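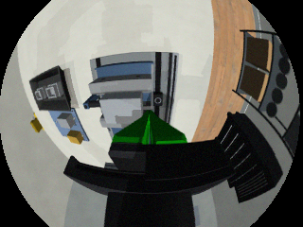 Gray fixture with a blue panel on a cream surface, rendered view

Ticket: Letters print from the wrong tray after the update
Opened by: Gheorghița Mihăilă
Assigned to: Vusumuzi Matlala
Product: Hekinar Print Server
Opened: 27 Apr 2022
Status: Closed

Gheorghița Mihăilă
Good morning. After the update of Hekinar we have a problem with the printer on the second floor (the Segers, the big one beside the kitchen). When I print a letter with our letterhead, the first page must come from tray 2, where we keep the letterhead paper, and the following pages from tray 1. Now all the pages come from tray 1. The printer gives no error. I already turned it off and on again, and I also removed the paper and put it back. The result is the same.

If I copy a document directly at the printer and choose tray 2 by hand, it takes the paper correctly. For this reason I think that the tray itself is in good condition.

Vusumuzi Matlala
Hello Gheorghița, thanks for the details. Could you tell me which program you print from, and whether your colleagues have the same thing? Please also open the printer properties, go to Paper, and write me what stands next to "First page."

Gheorghița Mihăilă
I print from the letter program (Gitatard). My colleague Tudor Ghiță has the same problem from his computer. Brândușa Cârstea does not have it, but she has not restarted her computer after the update.

Next to "First page" it is written "Automatic." I am quite sure that before it was "Tray 2," because I did this setting myself in February, when we received the new paper. I changed it to "Tray 2" and pressed Apply. When I closed the window and opened it again, it was "Automatic" again.

Vusumuzi Matlala
That helps a lot. The update replaces the driver profile, and the server is sending its own default back to your computer each time. Please ask Brândușa not to restart yet, I would like to copy her settings first.

Log of what I did:
- Exported the old profile from Brândușa's computer.
- Compared it with the new one. Tray 2 was defined as "Letterhead" in the old profile and is "Plain" in the new one.
- Changed the paper type of tray 2 to "Letterhead" on the server.
- Set "First page" to tray 2 on the server and restarted the print queue.

Please wait 15 minutes, then restart your computer and print a letter of 3 pages.

Gheorghița Mihăilă
I restarted and printed. The first page came from tray 2, the others from tray 1. But the letterhead is upside down, the logo is at the bottom of the page.

Vusumuzi Matlala
The type "Letterhead" feeds the paper in the other direction on this model. Please turn the stack around in the tray, printed side still down.

Gheorghița Mihăilă
Now it is correct. I printed 4 letters one after another and all were good. Tudor also tested from his side and it works for him. I put a note on the tray about the direction of the paper.

One small question: does the printer at the Murley office need the same change? Ebony Fairweather asked me this by phone.

Vusumuzi Matlala
Murley is on the older version, so nothing to do there for now. I have added the tray setting to the update checklist for that office. Brândușa can restart whenever she likes. Closing the ticket, please reply if it comes back.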